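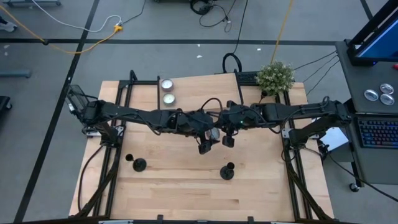 Both arms over one tin.

Stories > Short Fiction > Workshop Tales

August
By In-ho Yoo

The Candle Test

"Left one's yours," said Joon-young. "Right one's mine. Loser buys the noodles."

The bet was about fingers. Wamden had sent us a new pair, slim and a little springy, and I had bolted them to the left arm that morning. Joon-young Yook trusted the old Plesis pair the way some people trust a kitchen knife, so those stayed on the right. Same arms, same controller, same tins. I was so happy I could hardly hold the hex key!

The job was to set a table. Candle into holder, holder upright, go again. It sounds like nothing. But a tin is round and slick and just a bit wider than you want it to be, and if you pinch it too high it spins away like a coin. I loved those tins. I had dreams about them.

By four in the afternoon we were at 70 tries each and I was ahead by two. Joon-young chewed his pen.

"Tighten mine up," he said.

"You can't change the force now."

"Then slow yours down."

"No!"

He laughed and hit the key anyway, and both arms swung in over the wood together. I had queued the handoff by mistake – the one routine we had never gotten through, where the left arm passes a tin to the right and neither is allowed to let go first. I reached for the stop.

"Wait," said Joon-young.

So I waited. The fingers came down side by side with the tin between them, closer than I would ever have dared to set them by hand. On the monitor the grip numbers climbed, dipped, climbed. 16 newtons on my side. Then 16 on his.

"They're sharing it," I whispered.

The new fingers gave a little. The old ones didn't, and they didn't need to. My soft pair soaked up the wobble and his stiff pair held the line, and the tin went across as gently as a cup of tea between two people on a train.

Neither of us said anything about noodles. Joon-young pulled his chair in and renamed the file. Try 236, he typed, mixed pair.

"Again?" he said.

"Again," I said, and I was already reaching for the key.

More stories
The Inudus Lighthouse
2,000 Spoons
Joo and the Night Bus
A Good Day for Magnets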